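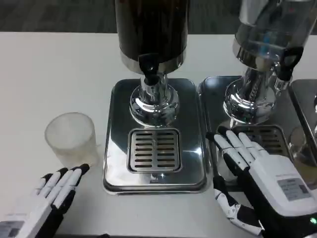 About us

Chettiar Drinks Table Hire. Drinks dispensers, urns, trays, glasses, jugs. Delivered, set up, collected, washed. We do the drinks end of the buffet and leave the food to people who can cook.

Started by Ashwin Rai and his brother Vignesh out of a lock-up behind their uncle's shop, with four dispensers and a van that didn't like hills. Now a proper unit, two vans, and a wash room with a floor that drains. Still a small firm. If you ring before nine you will probably get Ashwin, after nine it's Vesela.

What we do

Breakfasts, conferences, weddings, school open evenings, funerals teas, staff dos. Anything where people need to pour there own drink and get back to their seat. Smallest job so far was a christening for 14. Biggest was a trade day with 1,438 through the doors, three drinks tables, refills all day long.

You tell us how many are coming and what they're drinking. We tell you how many dispensers and how long a table. Most people order too many dispensers and not enough glasses.

The kit

Juice dispensers. Clear tank, tap at the front, chrome base, stainless drip tray under it with a slotted grate where the glass goes. Good for juice, squash, water with fruit in, iced tea. Put the colourful ones at the end people walk up from.

Dark tank dispensers. Same shape, same tap. Customers ask for these when they want the two kinds to look different from across a room, and it does help the queue.

We keep 136 dispensers altogether, counting the old Wivex ones, which are a bit shorter and go out to schools mainly. The polished ones show every fingerprint. We wipe them after setting up and leave you a cloth, please use it.

Drip trays. One per dispenser, always. We don't hire the dispenser without one, had a bad afternoon with a parquet floor and that was that. Grates lift out for emptying. Trays go side by side with a small gap so you can get a finger in to lift one without dragging its neighbour.

Glasses. Plain tumblers and stemmed. Racks come with. Return them unwashed if you like, just tip the dregs out first.

Hot urns, milk jugs, sugar pots, ice buckets, tongs. Ask. The list is long and Vesela has it.

Setting up

White tabletops where we can, spills show up and get wiped. Dispensers towards the back of the table with the taps facing out, room at the front to put a glass down. Water goes last in the line, people always come back for water and they shouldn't have to push in past the juice.

We want to be in an hour and a half before doors. Two hours if there's stairs. Power only needed for the urns. If your table is one of those folding ones with the bouncy middle tell us beforehand and we'll bring our own, a full tank is heavy.

Cleaning

Taps come apart after every job. Every one. Washer, lever, nozzle, all in the bath, then dried on racks and put back together the next morning. Raghavendra Rajan runs the wash room and he will send a whole crate back if one nozzle smells of orange. Chrome is done by hand with a soft cloth, no scourers anywhere in the building.

Who's who

Ashwin Rai – quotes, site visits, the early phone.
Vignesh Rai – vans, loading, routes. Knows where you can park at most of the halls round here.
Vesela Popescu – bookings and invoices. Also school jobs.
Raghavendra Rajan – wash room and repairs. Spare taps.
Gopinath Bangera – set-up crew lead. Trained half of the people you'll meet on the day.

Plus weekend crew, which goes up to a dozen in November and December when it gets silly.

Who we work for

Drokmont Conference Rooms have had us in since the second year. Dekex for their staff breakfasts, which are early, very early. Eleven schools. Two golf clubs that don't like each other. A lot of families, quite a few on their third or fourth booking.

Last year was 849 bookings all in. Of those 274 were under forty guests, so don't think you're too small to bother with.

Area and deliveries

Anywhere inside an hour's drive of the unit, further by arrangement, bit extra for diesel. Collections same evening up to 10pm or next morning from 7. We don't leave kit outside overnight.

Getting a quote

Send us: numbers, drinks, venue, what floor, what time doors open. A photo of the room helps. We answer same day, usually before lunch. Deposit holds the date, balance a week before. Breakages are charged at what the thing costs us, price list on the Hire Terms page.

You can come and look at the kit too. Mornings are best, the wash room is noisy after two. Ring the bell at the side door, the front one sticks.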